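Zadville / Kereama trip advice > Where to stay > Prorkeck or stay over the water?

tidewrack_jo
Original poster

Two adults, 3 nights in September, driving up. Stuck between the Prorkeck on the Zadville side and one of the small guest houses in Kereama. Prorkeck quoted me 529 for the lot with breakfast if I ring direct. Same room, same nights on Orkico is 897?? Am I missing something. Want a quiet room, parking, and not to spend the whole break sat in the bridge queue.

Also is the lane closure on the bridge still going. The council page hasn't been touched in months.

mudlark58
Ring direct. Always. Orkico adds the flexible cancellation thing and the parking whether you want it or not. Take both off and it comes down a good bit, still not to 529 though.
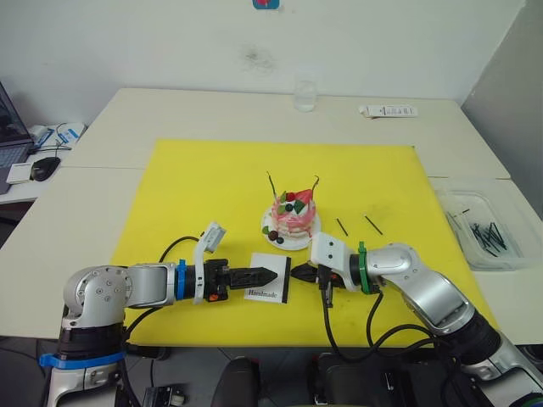 Lane closure was still on when I went over, one lane each way with the lights at the Kereama end. Mornings are fine. After 4pm forget it. If you're staying in Zadville and eating in Zadville it makes no odds.

Pellworth
Disagree with the above re direct booking. Did that at the Prorkeck and they had no record of me at the desk. Got a room in the end but it was over the kitchen yard, bins going out at 5am. If it'd been through Orkico I'd have had something to wave at them. You pay more, you get a paper trail.

mudlark58
You get a confirmation email direct as well. Did you not get one?

Pellworth
No. Thats my point.

mudlark58
Then you ring back and ask for one. Not hard.

tidewrack_jo
Ok ok. I did get an email, it has a booking ref and the name Leonie Ormsby at the bottom, reservations. Hasn't asked for a card yet, is that normal?

saltcoatsandy
Yes normal. Leonie is very good, she rang me back same day about a cot. They take the card at check in.

Rooms: ask for the back, second floor or up. Front ones face the approach road and you hear every lorry change down for the slope. Even numbers are the back I think. We had 58, lovely, bath not just a shower, bit of a view of the channel if you lean.

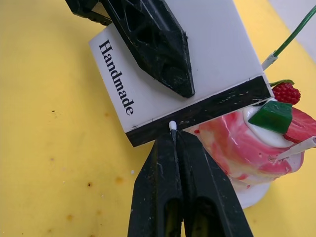
Breakfast stops at half nine sharp and they do mean sharp. Tea is in a big urn and tastes of urn. Toast good.

greyferry
Going to be the odd one out and say stay in Kereama. Zadville is dead after eight. Two pubs, one of them doesnt do food any more. Kereama has the harbour, the chippy, the little cinema, and you can leave the car for the whole stay. The old foot ferry still runs till six so you can nip over to Zadville for the museum and not touch the bridge at all.

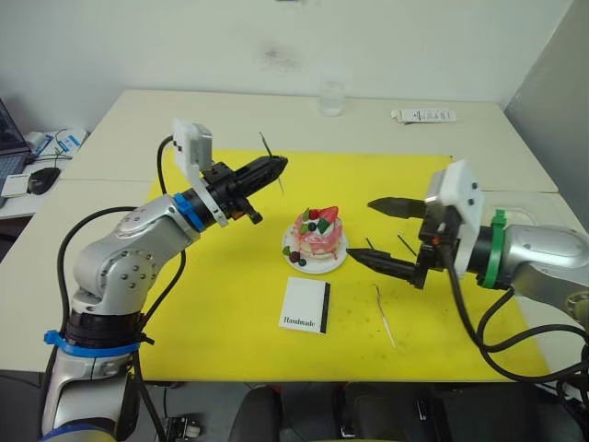

Guest houses there want cash mostly, and hardly any of them have their own parking, so it's the harbour car park overnight. It floods at the low end on a spring tide. Park up by the wall.

Pellworth
Ferry doesn't run in wind. And it's always windy.

greyferry
Ran every day I was there. Went on it 3 times.

Pellworth
Lucky you. We stood on that slipway for an hour and a half with two kids and then a bloke came and put a sign up.

saltcoatsandy
Both true to be fair. There's a number you can ring for the ferry, it's painted on the hut. Ring before you walk down. Not sure its on the website.

tidewrack_jo
Thanks all, leaning Prorkeck, back room, direct. Will ask for 58 or near it.
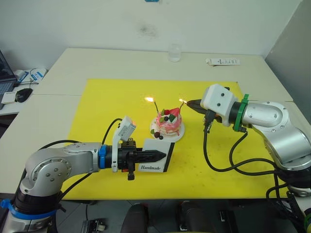 Next question is the restaurant, do you have to book a table if you're staying or do they keep some back for residents? It's my sister's birthday on the second night and I'd like the window end if there is one. Cake is sorted, small pink one with the strawberry and kiwi on top, two candles, and I want them lit when it comes out like they are there. Will they do that or is it a no flames place? Some hotels get funny about it. Could do it in the room instead but not if it sets the alarm off.

saltcoatsandy
Book the table. They keep a few for residents but they're the ones by the door to the loos. Candles ok in the dining room, I saw a cake come out for another table when we were there. Wouldn't do it in the bedroom, the detector is right over the desk. Hand it in at reception, they've got a fridge.

mudlark58
Put it in the email to Leonie so its in writing. That should keep Pellworth happy as well.

Pellworth
It would. And get the room number in writing while your at it.

tidewrack_jo
Emailed. She's come back already, table at seven, window end, room is a back one but can't promise which until the day. Fine by me. Will check the bridge lights the morning we leave and go over before lunch.

greyferry
If you do get across, chippy shuts at 8 out of season. Go early, haddock runs out.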